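Budgeting for a second hand on a laundry unit
Friday, posted by Tostance
3 replies · 18 shares

We price laundry pick-up per hand. Quote: 2,852 each, spares 559 a set. Is one enough? 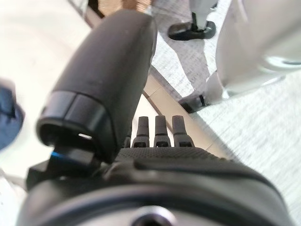
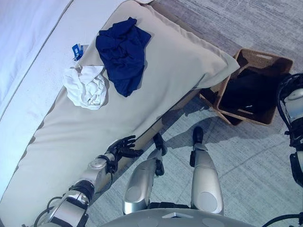 Clothes and basket in the second.

Should spares go in the first order?
Put one set in the first order and budget for another in year two.

Brorero
Buy two. Hold back 18 per cent for fitting and cables.

Plavthorpe
Depends on the clothes. Ask for 60 days' payment terms.

Contact us | Back to top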